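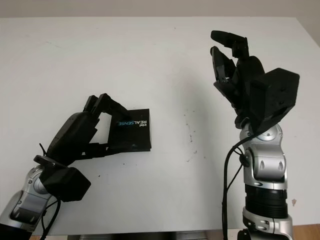

Courses > Automation and Work > Handouts > Week 3

Can a machine do the chores yet?
Handout to go with the lecture. Larasati Ngau, Bretotdale

Read this before the seminar. The short answer is "some of them, slowly, if the room is kept tidy". The rest of the handout is about why.

1. What we mean by a chore
A chore is a job made of small handling steps. Clearing a table means reaching, closing the fingers, lifting, carrying and letting go. A washing machine does none of that. It does one job in a closed drum, and a person still loads it. Keep the two kinds of machine apart in your essays.

2. Picking up
Boxes are the usual first test. They have flat sides and keep their shape. A hand with several fingers can hold one from above and from the side at once. Cloth, wet plates and half-full bags are much harder, and most household work is made of those.

3. Two arms
Folding, opening jars and packing a carton all need one hand to hold while the other works. Passing an item across is the simplest version. The giving hand must not let go too early, and the taking hand has to arrive at the right angle.
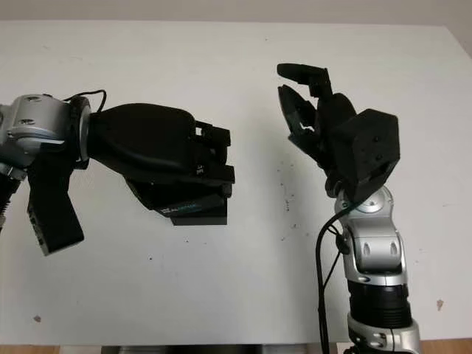 Fig. 1. Two arms over a white table, both hands empty, fingertips facing across the gap.

4. Our worked case
The Javlow packing exercise from July ran to 200 attempts at moving one carton from hand to hand. Of these, 46 needed a person to step in. On a shop floor that rate would mean one worker standing by all day, so the saving is small. Work out for yourselves what rate would be acceptable if one worker looked after 3 benches.

5. For the seminar
Pick a chore you did this week and write down every handling step. Mark the ones where you used touch and did not look. Bring it on paper.

Comments

Conall Sheehan: Does section 4 count a dropped carton as a step-in?

Larasati Ngau: Yes, if a person had to pick it up.

Hằng Lại: My list for making a bed came to two pages. Is that too long?

Sutrisno Goh: The Lindqvist reading is missing from the library page.

Related handouts
Week 1: What counts as automation
Week 2: The Wilo warehouse case
Week 4: Who pays for the standby worker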